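Kiltine Payroll Administration Guide
Section 7: Setting Up a New Salary Structure

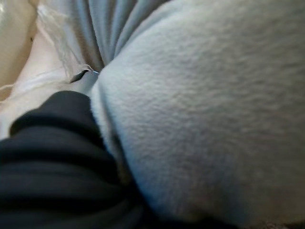

7.1 Purpose of this section

This section explains how to enter a revised salary structure in Kiltine and move employees to it. It is intended for payroll administrators in public bodies whose pay scales are set by negotiated agreement. Entry of individual allowances is covered in Section 8.

The instructions apply to the edition of the guide issued on 2020-08-07. Offices still using the earlier Drultia module should complete the migration in Section 3 first.

7.2 Before you begin

Confirm that you hold the following:

- the signed pay agreement, including all schedules
- the current list of recognized staff associations and the job classes each one represents
- Administrator or Senior Administrator access
- the effective date of the new structure, confirmed in writing by the head of finance

Caution: Do not enter a structure from a draft agreement. Once a structure has been published, it can be closed but it cannot be deleted.

7.3 Creating the structure

1. From the main menu, select Pay Scales, then New Structure.

2. Enter a name of up to 200 characters. Use the title that appears on the signed agreement. Abbreviations make later audit searches difficult.

3. Enter the effective date. If the agreement is backdated, check the Arrears box and enter the first date on which arrears are payable.

4. Select Add Grade and enter the grade code, the minimum point and the maximum point. Repeat for each grade in the schedule.

5. Enter the annual value of each point. The monthly value is calculated by the system and should be compared with the schedule before you continue.

6. Select Save as Draft.

Note: A draft may be reopened and changed by any administrator in the same office. The name of the last person to save it is shown at the top of the page.

7.4 Assigning job classes

Every active job class must be assigned to a grade before the structure can be published. Classes left unassigned are listed under Exceptions.

1. Open the draft and select the Job Classes tab.

2. Choose a class and select the grade to which it belongs.

3. In the Representation field, select the staff association that bargains for the class. If the class is not represented, select None on Record.

4. Select Run Coverage Check.

5. Review the Exceptions list and correct each entry.

Caution: The coverage check compares the draft with the job classes held in Kiltine. It does not read the agreement. A class that was never created in the system will not appear as an exception — compare the list with the signed schedule by hand.

If an association disputes the placement of a class, mark the entry Under Review and attach the letter of objection. Members of that class remain on their existing pay until the mark is removed.

7.5 Approval and publication

Publication requires 2 approvals from different Senior Administrators. The person who created the draft may not approve it.

1. Select Submit for Approval.

2. Each approver opens the request, reads the summary of changes and selects Approve or Return. A reason must be entered when a draft is returned.

3. After the second approval, select Publish.

4. Print the publication notice and place it with the agreement in the permanent file.

Note: Requests that receive no response within 7 days are returned to the originator and must be submitted again.

7.6 Checking the first pay run

Run a trial payroll before the first live run in the new structure. Compare gross pay for at least one employee in each grade, and include any employee who changed grade during the arrears period. Differences should be recorded on Form Bhat-2 and cleared before the live run is released.

Where the change takes effect in September, complete the trial before the annual increment process is started.

7.7 Assistance

Questions about grades and job classes should be sent to Hanan Hattar, Pay Scales Desk. Questions about access rights and approvals should be sent to Raghavendra Joseph, System Administration. Please quote the structure name and the draft reference in all correspondence.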